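Minutes of the Rooms and Housekeeping Meeting
Mundmont House, Platwood
12/2/20

Chair: Habibur Bandara
Apologies: the night desk, who were asleep and quite right too

1. Welcome and last month's minutes

Habibur thanked everyone for coming in ahead of their shifts and for the banana bread, which went round twice before we got started. The November minutes were read and agreed, with one correction: the squeaky wardrobe is in room 20, and the maintenance book has been changed to match.

2. Bathroom counters

This took up most of the morning, so please forgive the length of the note. A guest in room 29 wrote us a very kind letter, praising the beds and the breakfast, and then mentioned gently that there was nowhere to put her own things beside the sink. Several of us admitted we had thought the same for a while. The tray has its place to the left of the basin, with the cups on it and the packaged items in front, and once a guest adds a toothbrush, a razor and a pair of glasses it does start to feel crowded.

We talked over moving the tray up to the ledge. The feeling was that cups would get knocked down from there, and that shorter guests would struggle to see what was in them, so the tray stays on the counter. It was agreed that:

The cups go at the back of the tray and the packets in front, laid so a guest can pick one up without moving the others.
The soap dish stays on the back edge by the faucet and is rinsed every day, even when it looks clean.
Torn wrappers come off the counter first, before any wiping. The speckled stone hides crumbs and little scraps wonderfully well, so please run a hand over it as well as a cloth.
The drain stopper is lifted and cleaned underneath at every checkout.

Habibur added that the overflow hole is easy to forget and asked that a small brush go on each cart. Agreed warmly by all.

3. Supplies

The order from Dollport came in short again. We have 241 toiletry kits on the shelf, which will see us past the holidays if we are careful - but not if we keep putting out a fresh kit when the old one hasn't been opened. Unopened kits stay where they are for the length of the guest's visit. Jenkins has offered to match the Dollport price on cups, and we will try one small order in the new year before deciding anything.

4. Any other business

The linen room door sticks in damp weather and is to be planed. The staff lunch will be soup and sandwiches, and there is a list on the board for anyone who'd like to bring a dessert.

Tray and counter under item 2, followed by a remark received after the meeting:

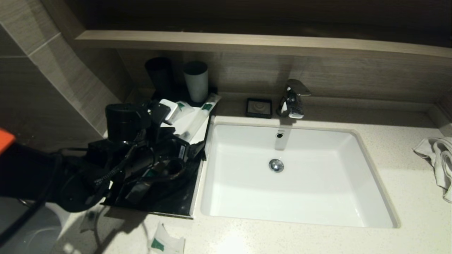
Added at the request of Habibur Bandara: he has read item 2 again and would like it noted that he is happy with all of it except the brushes, which he now thinks should be kept in a closed tub on the cart, and he will bring a few tubs from home to try.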